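Chapter 11
Putting Things on Plates

Most books on running a kitchen begin with knives. Knives are exciting, and they let the author mention a scar. We will begin with a plate and a piece of fruit, which is where Renata Duda began me during a wet January at Krajewska, and where I stayed for longer than I like to admit.

The job sounds too small for a chapter. Take the fruit from the board, set it on the plate, move on. Try it, though, with a round thing on a glazed surface, and you will soon meet the three questions that fill the next 44 pages. Where does it sit? What does the rim do? And who is going to wipe off the specks?

Plate, board and mandarin: the whole equipment list for Section 1.

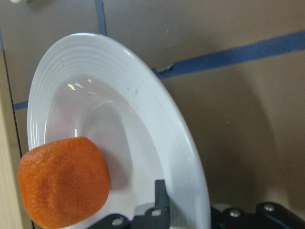
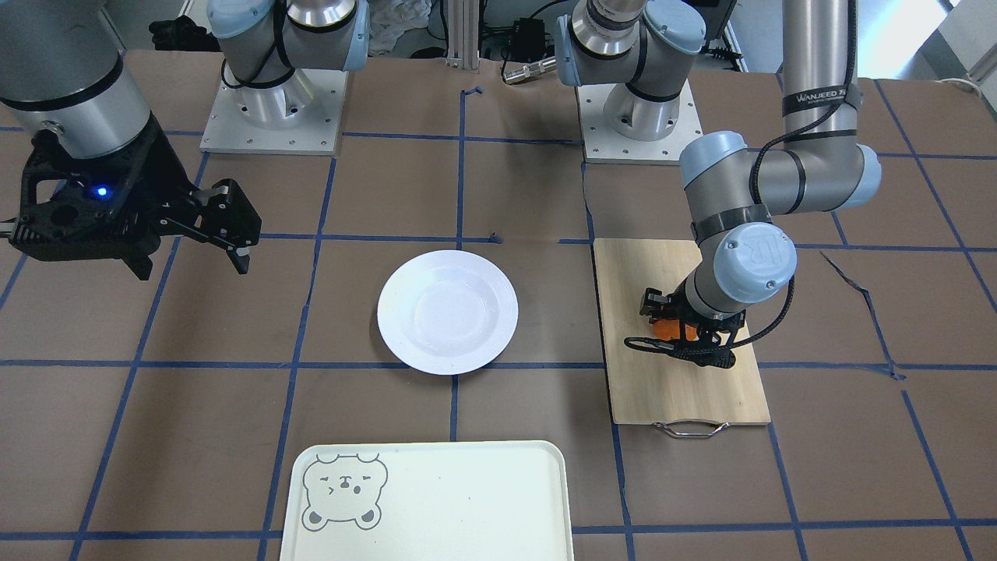

Stanisława Marciniak, whose kitchen notes I have raided without shame, held that the well of a plate is for food and the rim is for thumbs. She wrote this on page 721 of a notebook, so she had clearly given it some thought. We will follow her rule until Section 4, when we start breaking it.

Before you read on, find a plate with a raised rim. Wash it, even if it looks clean. Hold it up to a lamp and tilt it slowly, then wash it again.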